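Preparação da célula de dois braços Rarnora para separação de embalagens

Procedimento válido para a bancada 4 da oficina de Altmont. Revisão de Golnar Ghaffari, fevereiro.

1. Corte a alimentação e confirme o aperto dos parafusos da base de cada braço. Um quarto de volta de folga já desloca a ponta da garra.
2. Passe o cabo da garra esquerda por fora do elo, com laço suficiente para o giro completo do punho. O cabo não pode ficar esticado em nenhuma posição.
3. Religue e aguarde o indicador da junta. 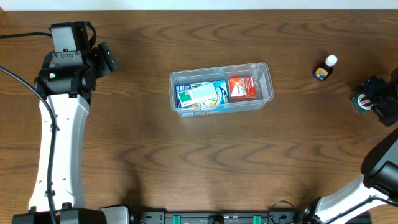 Braço esquerdo com indicador verde aceso; recipiente com quatro caixas no centro da mesa.

4. Carregue o programa 516 e leve os braços à posição de repouso, um de cada vez.
5. Abra as garras e verifique a folga dos dedos. Se o contador passar de 1144 ciclos, troque as pastilhas antes de continuar.
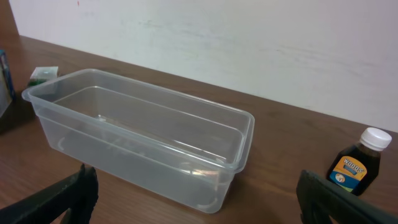

A calibração da câmera de punho é feita com o recipiente vazio e a garra aberta. Os dois dedos devem aparecer na parte inferior da imagem, um de cada lado. O plástico translúcido deixa passar o veio da madeira e reflete luz na borda; ajuste a exposição até que o contorno se separe do tampo. Use o rótulo do frasco, com a palavra WOODS', para conferir o foco. Grave o perfil na posição 9.

6. Repita a calibração após qualquer troca de dedo ou de cabo. Desvios persistentes devem ser comunicados a Saeed Arabzadeh.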